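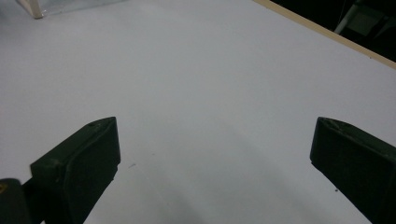
What happens to the people on a packing floor when the machines come in? Mostly they stay, in my experience, but the job moves out from under them a little at a time, and they are the last to be asked where it ought to go.

I have spent 18 years at Varkine, nearly all of them on the benches at the Drustton site, and I should say at the start that I like the place and I like most of what has been done to it. When I began we packed everything by hand, glassware mainly, and my wrists can still tell you which winters were the busy ones. The first arms went in one August, while half of us were on holiday, and we came back to find 4 benches gone and a yellow line painted on the floor. I remember Esperanza Sotomayor standing on our side of that line with her coat still on, having a good long look, and then asking where the kettle had been put.

Esperanza was the best packer we had. She could tell from the weight of a carton that a divider was missing, and she taught me the same trick over the best part of a year, chatting all the while about her sister's allotment. She now looks after a row of cells and spends her shift with a tablet in her hand. The money is slightly better and her back is a great deal better, and she will tell you both of those things before you have finished asking. She will also tell you that she goes whole afternoons without speaking to a soul, and that the tablet wants an answer every few minutes whether there is anything to say or not.

That seems to me the part that gets left out when these things are costed. Our old bench did 680 cartons on a decent shift and the cell that replaced it does 708, and when I first heard those two figures side by side I laughed out loud in the canteen, because I'd expected something a good deal grander for all the upheaval. I do understand that the cell never gets a bad shoulder. Still, we gave up a lot of company for those extra cartons – and company was how the new starters learned.

Jasper Visser, who came over from Ivitach to run the changeover, took this better than I thought he would when I put it to him. He moved two of the cells so that the people minding them could face each other, and he lets us try out a new grip ourselves at the table before it goes anywhere near the line. It's a small thing, but I have seen people who hadn't offered an opinion in years suddenly full of them, all about how you pick up a thin-walled jar and how hard you can squeeze it. They knew all that already, of course. It had simply never been anybody's job to listen.

So I'm not against any of it, and I would not go back to the winter of the wrists. What I'd like, before the next lot goes in, is for the people on the benches to be in the room while the floor plan is still in pencil, and for an hour a week to be set aside for the new ones to stand next to the old ones and be shown things. I have said as much in writing to the site office, and Esperanza has signed it too.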